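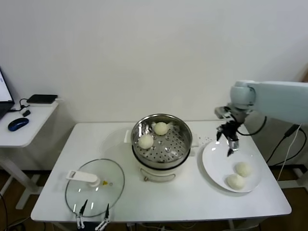
Figure 1. The bun transfer task on the two-arm station: steamer, glass lid and plate, with two buns in the basket and two on the plate.

Robot Learning for Household Tasks
Notes for Lecture 4: Learning from demonstration with two arms
Prepared by Hanna Palamarchuk, Madigan Laboratory
Revised November 9, 2024

1. Purpose of the lecture

The previous lecture dealt with single-arm policies trained on short tasks. The present notes extend that material to tasks which need two arms, and which consist of several stages. The bun transfer task is used throughout. Students should read these notes together with the chapter on behaviour cloning, as the notation is carried over without change.

2. The task

The full task requires the robot to deal with the lid of the steamer and to move buns between the basket and the plate. The arms have separate duties: one is assigned to the lid, the other to the buns. In Figure 1 the fingers of one gripper point towards the lower rim of the lid, while the other gripper is held over the plate with its jaws downwards.

Three properties make the task useful for teaching. The lid is clear glass with a metallic rim, and depth estimates on clear surfaces are often poor. The buns are soft, so a grip that would be safe on a rigid object may leave a mark. The inner wall of the basket is polished and produces bright reflections, whose position changes with the camera.

3. Data

The training set holds 600 demonstrations, recorded by teleoperation at the Wesness station in February. Each demonstration stores the camera images, the joint positions of both arms and the opening of each gripper. Operators were asked to work at a steady pace and not to correct small errors of placement unless a bun was likely to fall. Demonstrations in which a bun was dropped were kept but marked, and they are left out of the baseline training run.

The starting positions of the lid and the plate were varied between recordings. The steamer was moved less often, and this is a known weakness of the set -- a policy may learn where the basket usually stands instead of looking for it.

4. Method

The policy, called Clulto in the course software, predicts a short sequence of actions from the current images and joint positions. Only the first part of each sequence is carried out before a new one is predicted. Both arms share one network. An earlier version used a separate network for each arm, and the arms then tended to enter the space above the basket at the same time.

A stage label is supplied during training but not during testing. It acts as a second target for the network, and its weight in the loss is reduced to zero by the end of training.

5. Results

Clulto was compared with the Garau baseline, which predicts a single action at each step. Both were trained on the same demonstrations. The baseline handled the lid well but often paused above the plate, moving the gripper up and down without closing it. Predicting a sequence removed most of these pauses. It did not improve the grip itself, and both methods pressed too hard on the buns in a number of trials.

Failures with the lid were rare in both cases and occurred mainly when the handle was turned away from the arm. Students should be careful in drawing conclusions here, as few demonstrations cover that position.

6. Exercise

Train the baseline on 1,000 short segments taken from the course set, then repeat the training with the stage label removed. Report the loss for each arm separately. The written answer should not exceed 2 pages and should include one failed trial -- with the stage at which it failed clearly stated.

Related items
Lecture 3: Behaviour cloning for a single arm
Lecture 5: Force sensing and soft objects
Guide to the Wesness teleoperation station
Garau baseline: installation notes
Reading list, second half of term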